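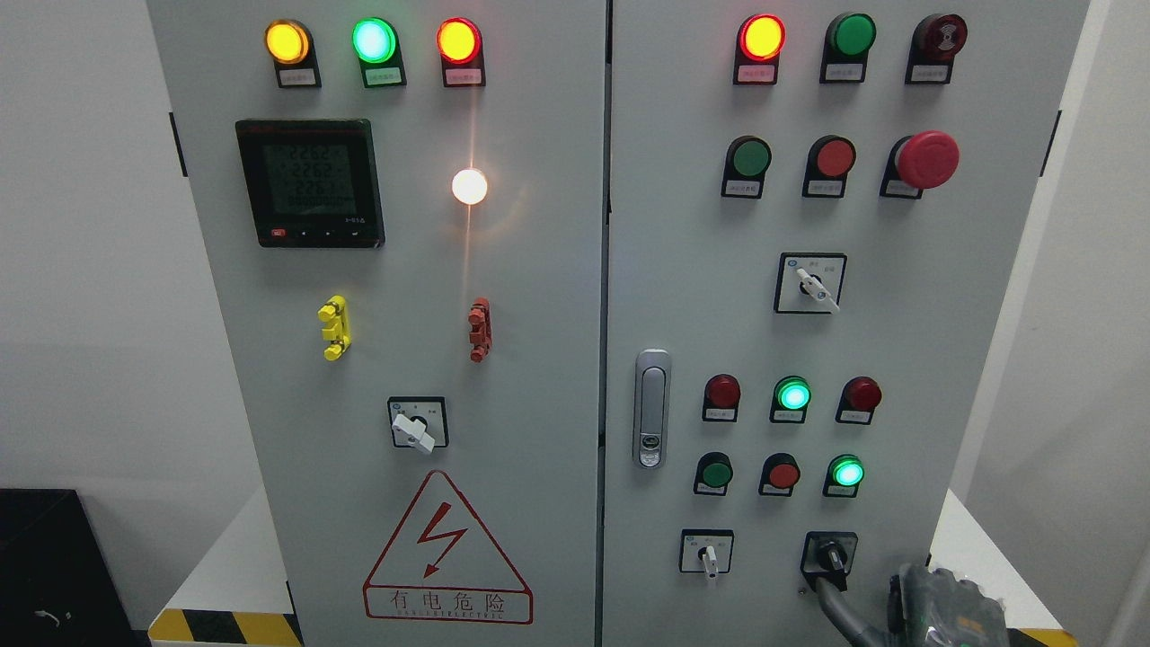

Lights, buttons and switches on the doors of an electrical control cabinet.

What Is a Control Cabinet?

By Joyce Mabula

At home, you turn on a lamp with a small switch on the wall. A factory has much bigger things to turn on. It may have pumps, fans and long moving belts, and they need a lot of electricity. The switches for these machines are often kept together in a tall metal box called a control cabinet.

The wires and other electrical parts are inside, behind the doors. The doors are kept shut so people and dust stay out. The parts a worker needs to use are on the outside.

What do the lights mean?

The small round lights are called indicator lamps. An indicator lamp gives a worker a message. It might say that the power is on, that a machine is running or that something needs to be checked. The colors do not mean the same thing in every factory, so each lamp has a label. Workers read the label first.

How does the power get measured?
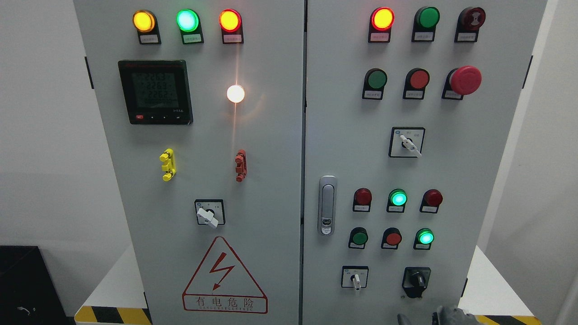

Voltage is a measure of how hard electricity is being pushed through a wire. You can think of water in a garden hose. When you open the tap more, the water pushes harder. We measure voltage in units called volts. The square meter on the left door shows three voltage readings, one above another, and all of them are close to 226. Many large machines get their electricity through three main wires, called phases. Workers like to see the phases match closely. If one number drops far below the others, a motor can get too hot.

Buttons and switches

A push button does one job when you press it. On many machines, green means start and red means stop. A rotary switch is one you turn. It has a lever, and the way the lever points tells you the setting.

The red button shaped like a mushroom is the emergency stop. It is big and round so that a person can hit it fast with an open hand. On most machines the button stays down until someone twists or pulls it back out.

Stay back from the lightning bolt

A triangle with a lightning bolt in it is a warning sign for electricity. People in many countries know it, even if they can't read the words near it. The red Chinese words on the left door, 有电危险, warn that there is electricity and that it is dangerous.

If you see this sign on a box in a park or on a street, do not touch the box or climb on it. If the door is open, move away and tell an adult.

Words to know

Indicator lamp: a small light that gives a message
Phase: one of the three main wires that feed a large machine
Volt: the unit used to measure voltage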